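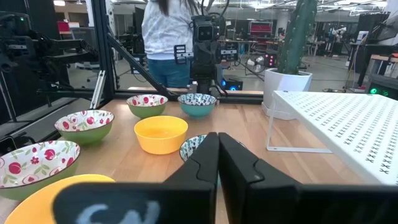

4.2 Does living together make leaders?

Residential seminaries often claim that students learn public leadership by sharing a house as well as a classroom. The Cesham prospectus puts the claim strongly: daily life in the residence is called "the second curriculum," and graduates are said to leave it ready to serve a congregation. We found this hard to test, partly because the word "community" is made to cover so much. In the program's own papers it may mean evening study, shared prayer, kitchen duty, or just eating at the same hour. A wooden table with several bowls on it, one green with red fruit on its white inside and another bright yellow (Figure 3), fits any account of common life one cares to give. It says very little about whether a student can sit with a grieving family or chair a hard meeting. Our interest is in that second kind of evidence, and there is less of it than the prospectus suggests.

The main source is the Yoshida inventory, a written questionnaire that students fill in on entry and again before ordination. Scores at Cesham rose on nearly every item. Scores also rose at Kallham, where students live at home and attend classes in the evening. The Kallham rise was smaller, but Kallham students began with higher scores and so had less room to move. Many were older and had already run youth groups or taught children. When we compared only those students who entered with similar scores, the gap between the two programs shrank to a size we would not want to build a policy on.

There is a further problem with the questionnaire itself. Most of its items ask students how confident they feel. A person who has spent years among friendly classmates may well feel confident, and may be wrong. Nkuna's reading of the same material is kinder than ours. Ntombi Nkuna treats confidence as a first step toward skill and argues that it should be valued for its own sake. We accept that timid clergy are of limited use to anyone. We do not see how the present data can tell earned confidence from the other sort.

Interviews gave a more mixed picture. We spoke with 23 graduates, 12 of them from Cesham. Asked an open question about what had prepared them for their posts, the Cesham graduates named particular teachers and their hospital placements far more often than the residence. When the residence did come up, it was usually in connection with friendship. Two described it as a strain. One had spent most of the second year avoiding a roommate and thought this had taught patience "only in the sense that a long line does." Staff, by contrast, brought up the residence early and at length. They had also chosen to work in a residential program, and their answers should be weighed with that in mind.

Congregations might be expected to settle the matter, but the Utel survey of members does not. It reached almost 3000 households, of which 900 returned usable answers. The households that replied were mostly regular attenders, who tend to think well of whoever is leading services. The survey did not ask where the leader had trained, and we had to match answers to programs by location. Some congregations had changed leaders in the meantime. We report the results in the appendix and place no weight on them here.

None of this shows that residence is without value. It may do slow work that our measures miss, and students may enjoy it, a fair reason to offer it. The stronger claim, that it produces better leaders than evening study, rests on self-ratings and on the views of people who already hold it. Programs thinking of adding a residence should look first at the cost of supervised placements, which we turn to in the next section.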